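Prekness sets arm budget for next year, second bench still undecided

Posted Wednesday, 4:40 pm

Prekness has signed off on money for more two-arm benches at its Lukumay floor, but how many it ends up with depends on quotes that are still coming in. The bench work stays the same for now. Small packets, cups, mugs, the tabletop stuff.

The equipment line for the year is $149,000. Out of that the floor wants one full bench for sure, arms and grippers and frame and table, and a second one if the price holds. Fudix quoted first. Plallby came back a week later with a lower number but a longer wait, 12 weeks against Fudix's seven, and no spare grippers in the box.

Ornella Negri, who runs purchasing, said the grippers are what she is watching. Fingers wear, pads wear, and last year's plan had no line for either. This time $12,000 is held back for parts before anybody gets to spend on arms. "I'm not going around asking for more in March again," she said.
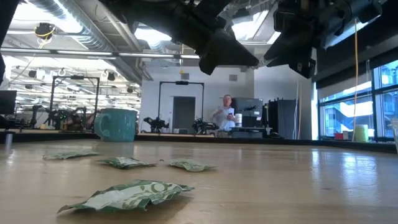
Bevan Goodwin said the parts money is the right call but it should be bigger, and that a second bench with nobody trained on it is just a very expensive table. He would take one bench and put the rest into hours, at least until summer.

That argument is not settled. Training was priced at 54 hours per bench in the draft plan, and the draft got cut down once already. Negri said the hours can go back in if the second bench slips to November.

Also on the list, smaller stuff:
Cable runs. Overhead, quoted separate from the benches.
Power. An electrician has looked at the back wall, no written report yet.
Service. Fudix wants a yearly contract, Plallby bills per visit. Negri is pricing both against last years call-outs.

Leasing came up too. Plallby will lease a bench with a 90 day out, which a few people on the floor liked, mostly becuase it means sending the thing back if it doesn't suit the work. The monthly rate is steep and the lease doesn't cover grippers. Negri has asked for a rate with grippers in, no answer as of this afternoon.

Both vendors have been asked to quote on the same packet job, small flat packs picked off a bare table, so the numbers can be put side by side. Fudix has sent a written cycle time. Plallby wants to see sample packs first and those go out tomorrow morning.

Final quotes are due by the end of the month. Order goes in after that, one bench or two.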